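Ticket 3408 - Billing / Usage

Subject: Water meter reading jumps overnight, supplier says it is "normal use"
Product: Rater home usage monitor, clipped to a Lavance meter
Site: Muncombe, ground floor workshop and two toilets
Status: Reopened by customer

First report

Our July bill came in at 127 cubic metres. We have never used anything like that. We are a small workshop with one sink, two toilets and an outside tap that is locked off at the wall. I rang the supplier and was told that usage "often goes up in summer". It does not go up by that much in a building where people wash their hands and make tea.

The Rater app shows flow between 1 am and 4 am, when the building is shut. The reply I got on my first ticket was to restart the app. I have restarted the app. I don't see how an app on my phone could put water through a meter in the pavement, but it's done, so please don't ask me to do it again.

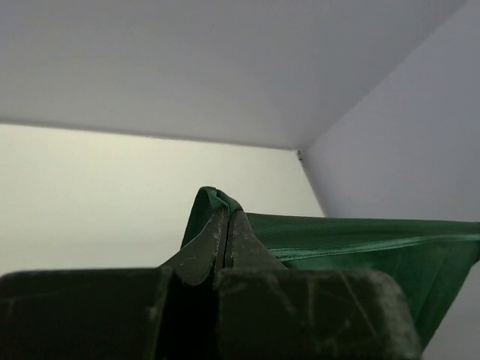
What I have tried so far

1. Closed the inside stopcock at 6 pm and opened it at 8 am. The app still showed flow overnight, the same sort of shape as before.

2. Read the dial by hand before and after. The dial had moved too, though less than the app claimed. So either there is a leak between the meter and the stopcock and the app is wrong, or there is only a leak and I misread the dial in bad light. I did use a torch.

3. Put food colouring in both cisterns. No colour in either pan after an hour. This was the supplier's suggestion and I did it mostly so that they would stop suggesting it.

4. Took the sensor off, wiped it, clipped it back on. No change.

Reply from support

Thank you for the detail. A reading with the stopcock closed can be caused by the pulse setting. Please check under Settings, Meter, Pulse value. For your meter it should be 1 litre. We also recommend updating to the latest firmware.

Customer update

The pulse value was set to 10. I did not set it to 10. I have never opened that page before today - whoever set up the kit must have left it like that, or the last update changed it. I'd like to know which. 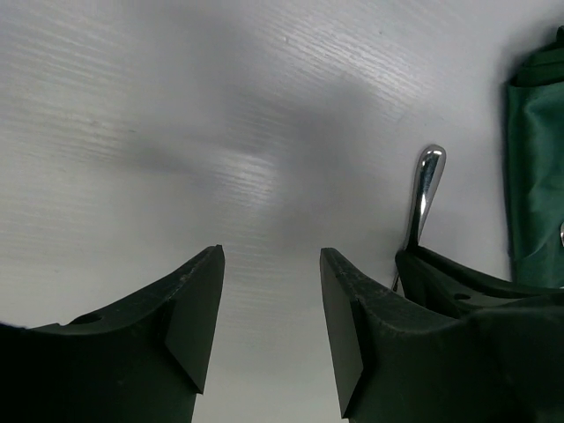 I changed it to 1 and left it overnight with the stopcock shut. The app gave 80 litres. I read the dial at both ends, twice each, and got 80 as well. So the app now agrees with the meter, which I accept is progress, but a tenfold error in the app does nothing to explain the bill. The bill is worked out from the dial. Please do not close this ticket on the grounds that the setting was wrong.

I skipped the firmware update. The notes for it say "improvements" and I am not changing two things at once.

Reply from support

We agree that this points to a leak on the supply pipe between the meter and your stopcock. This is outside our product. We suggest contacting a plumber. May we close the ticket?

Customer update

No, not yet. Mondal came out with a listening stick and said there was a noise under the path, near the old tree. They quoted 175 just to dig one hole, and wouldn't promise it would be the right hole. I asked for a second listen at night when the road is quiet. They did that at 11 pm and moved the mark by a good metre and a half, so I'm glad I asked.
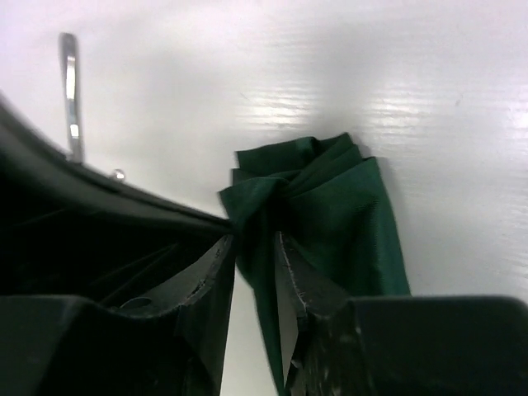 The hole was dug the next morning. Split joint on an old plastic pipe, weeping steadily. It has been cut out and replaced. Overnight reading with the stopcock shut: zero in the app, zero on the dial. I will believe it after a week of zeros.

Still open from my side:

- Who or what set the pulse value to 10. A yes or no on whether the last update touches that setting would do.
- Whether you can export the night readings as a file. The supplier wants proof for a leak allowance and says screenshots are not enough.
- Whether the overnight alert works at all. It was switched on the whole time and I never had a single message - I checked the spam folder too.

Reply from support

Export is under Account, Data, Download. We have passed the pulse value question and the alert question to the product team and will leave the ticket open until they answer.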